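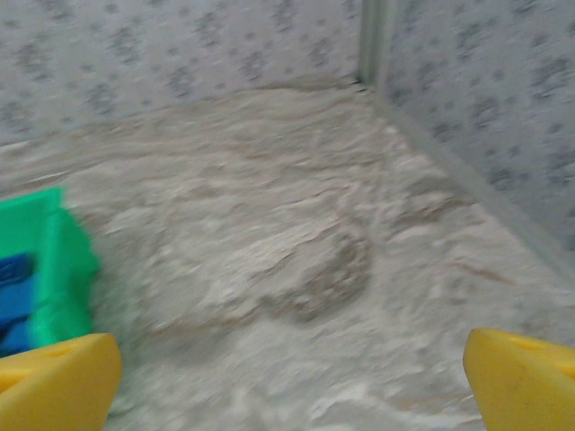
Robots will be folding your laundry in 2 years, according to Helmut Kasten, and he said it to me before I had my coat off. I asked what they were doing in the meantime. Toy bricks, apparently.

So that was my Friday: the open day at Trarden, out past the Peltilmont exit, where the sign-in sheet wanted my job title and the coffee came out of a machine that took three tries to accept a cup. One point to the humans. I'd gone because my brother-in-law had a spare ticket and I had nothing in the fridge.

The demo is two white arms in a box with flowered wallpaper and a marble-look floor, like my grandmother's bathroom if she had gone in for purple cable. The bricks are yellow, orange and blue, and there are bins. I have been to weddings where people watched less closely.
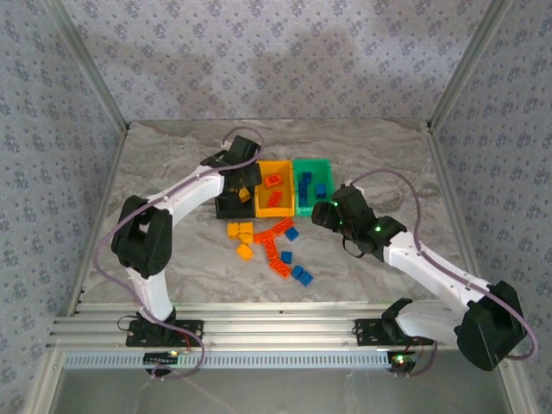 Couldn't a kid do that faster? came from somewhere behind me, and a fair number of heads nodded. Helmut said a kid would want lunch. Then he told us the team had logged 2,559 practice runs, 502 of them since May, and that he'd sat through more of those than was good for his back.

I'd still hire the kid. But I did stand there a lot longer than I meant to, leaning in every time a gripper got near a brick, as if I had money on it.

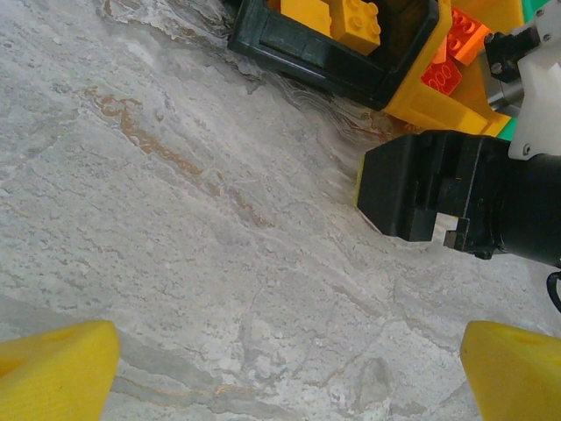 My brother-in-law, meanwhile, had found the Turkex table, where they were giving away tote bags. He got 4. He also got into a long talk about warehouse shelving with a man from Szewczyk and came away with a catalog, which he read aloud to me in the parking lot.

I went back in for one more look before they closed up. 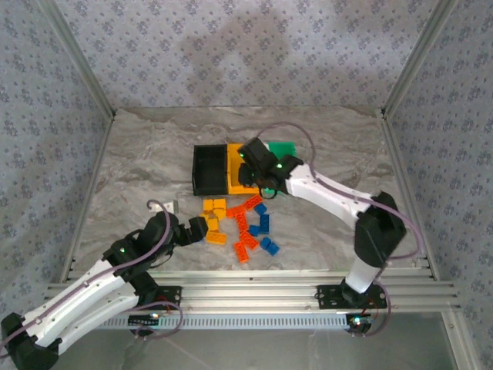

Would I go again? For the bricks, sure, though next time I'm bringing my own coffee and leaving my brother-in-law with the shelving people. My laundry is still on the chair.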